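Orkau Press Box, 27 outputs
By Holorside

$1186 including GST
In stock, ships from our Hobart store

If you've ever looked after sound at a ministerial doorstop, you'll know the moment when every network crew arrives at once and wants a microphone on the same lectern. The Orkau is a lovely way out of that. One clean feed goes in from the lectern and 27 crews can take it away, each on its own isolated output, so a dodgy cable on one camera doesn't put a hum through everybody else's six o'clock bulletin.

We've been lending the demo unit to council media teams and a couple of electorate offices, and we've grown very fond of it. It weighs 4 kg, it has a proper handle, and the outputs are angled so you can get your fingers in when the thing is packed with plugs (a small mercy when you're crouched behind a flag stand!). Every output switches between mic and line level with a recessed slider, and there's a tone generator on the front so crews can set levels before the minister walks out.

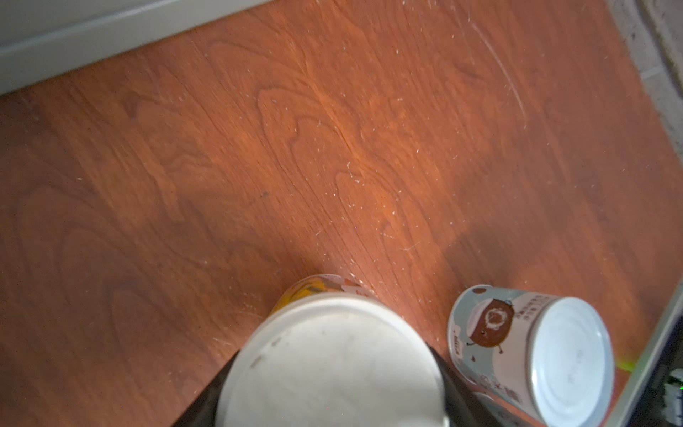
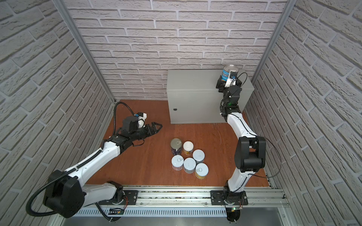
Can I run it at an outdoor announcement where there's no mains power?

The internal battery will carry a full day of announcements, and the box can be topped up from any USB-C power bank while it's in use. If the battery does go flat, the first eight outputs keep passing audio without power.

What's in the box
Orkau Press Box
USB-C charger with Australian plug
Rain cover, clear top
Sheet of write-on labels for the outputs
Shoulder strap

Specs
Inputs: 2 x XLR, mic or line, phantom power switchable
Outputs: 27, transformer isolated (21 XLR, 6 mini-jack)
Longest tested cable run from lectern: 90 m
Weight: 4 kg
Colour: charcoal or grey

Goes well with
The Pacheco lectern mic pair plugs straight into both inputs, and the second mic makes a terrific backup during a long treaty signing or a joint statement with interpreters. For bigger summits, the Skerkham link cable chains two boxes together so the travelling press can have one to themselves.

Ordering
Government purchase orders are welcome. The charcoal finish is on back order until April, but grey is on the shelf and goes out the next business day. Hire is available in Hobart and Launceston.

Page updated 2025-02-17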